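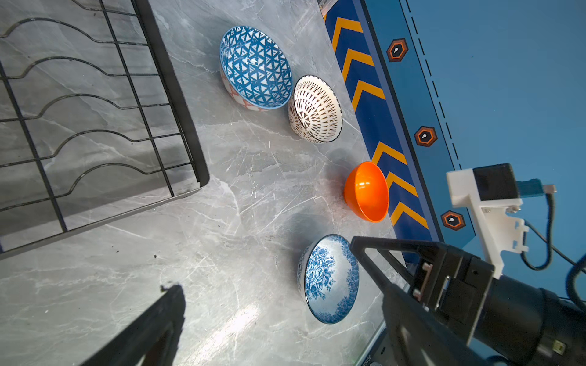
Photo: Kuvent Housewares

FOR IMMEDIATE RELEASE
Mon 23 July

Kuvent Opens Mixed Bowl Shelf at Its Dubey Store

DUBEY – Kuvent Housewares has opened a new section at its Dubey store where shoppers can buy bowls one at a time. The section is called the Mixed Bowl Shelf. It carries 247 patterns and plain colors, and no bowl on it has to be bought as part of a set.

The shelf takes up the wall that used to hold boxed dinner sets. Boxed sets are still sold and have moved to the back of the store, next to glassware.

Kuvent tried the idea in June at its smaller Mumar store with 65 patterns. Many shoppers there were replacing a broken bowl and did not mind if the new one was different. Others were setting up a first kitchen and wanted two or three bowls now and more later. The Mumar shelf will stay open and will be restocked from Dubey.

The stock includes blue-and-white bowls with geometric and floral designs, brown petal patterns, and plain glossy colors such as bright orange. Some bowls have one pattern on the inside and another on the outside. Sizes run from small dipping bowls to soup bowls. The shelf is arranged by size, so bowls of different patterns sit side by side. Shoppers may take bowls down and try them together on a counter at the end of the aisle.

Prices are marked on the bottom of each bowl. Shoppers who buy four or more bowls in one visit get 20 percent off, in any mix of sizes and patterns. The offer does not cover boxed sets or clearance items.

Kuvent is also selling dish racks by Didetti in the same aisle. The racks are sold separately and are not part of the four-bowl offer. Staff can measure a bowl against a rack on request.

Care instructions differ from one bowl to another. Each one has a paper tag that says whether it can go in the dishwasher and the microwave. Kuvent asks customers to keep the tag until they have read it at home, as the same information is not printed on the receipt.

Bowls may be returned unused within 50 days with a receipt. A bowl that chips or cracks on the way home will be exchanged for the same pattern, or for another of the same price if that pattern has sold out. Patterns that sell out may not be reordered.

The Mixed Bowl Shelf is open during regular store hours. It is not available online. Phone orders are accepted for pickup at either store, with a limit of eight bowls per order.

About Kuvent Housewares
Kuvent Housewares sells tableware, cookware and kitchen storage at stores in Dubey and Mumar.

Contact
Kuvent Housewares Press Desk, Dubey store

###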